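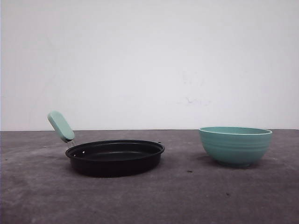 One Pan, One Bowl, and a Very Small Kitchen

I moved into my place on Noonan Street with eleven saucepans. Eleven! I had two burners, a single cupboard, and a drawer that only opened if the oven door was shut. For the first month I kept the big pots in the bathtub and moved them whenever I wanted a shower, and I thought this was a perfectly fine way to live.

Then last September I packed nearly all of it into boxes, sent the boxes to my sister's garage, and kept a black frying pan with a mint-green handle and a teal bowl. I'd love to tell you there was a philosophy behind it, but I picked them because I like the colors together. The handle is a little paler than the bowl, and they look like cousins.

The pan came from Prarer, the secondhand kitchen store out past the rail yard, where you dig through bins and pay at a card table. The bowl I bought new at Zesstead and paid too much for. It's deep, with ridged bands running around the outside, and those ridges turn out to be the best thing about it when your hands are slick with olive oil and you're trying to carry dinner to the couch.

What I cook now

Eggs, obviously. Lots of eggs. But also thin pork chops, quesadillas, and a sort of lazy fried rice that starts in the bowl (cold rice, soy sauce, one beaten egg, all mashed together with a fork) and finishes in the pan with whatever vegetable is looking sad. The sides of the pan are short, so I've learned to cook less at a time and stir like I mean it. Rice still goes everywhere. I sweep it up later, or I say I will.

The bowl does everything else. I whisk in it, I marinate in it, I toss salad in it and then eat straight out of it. Pancake batter for two fits with plenty of room to stir. Pancake batter for four does not, as my rug can confirm.

I do miss a soup pot. My neighbor upstairs has one, and from November to March we had a trade going – her pot, my onions and chopping. I've also borrowed a colander more times than I'd like to put in print.

The washing up

Two things to wash! I can't get over it. I used to let a sinkful sit until I ran out of forks, and now I rinse the bowl while the pan cools, wipe both down, and leave them on the counter. They don't even go in the cupboard anymore. The cupboard has sweaters in it.

My sister called in the spring to ask what she should do with the boxes. I asked for the potato masher and told her to keep the rest.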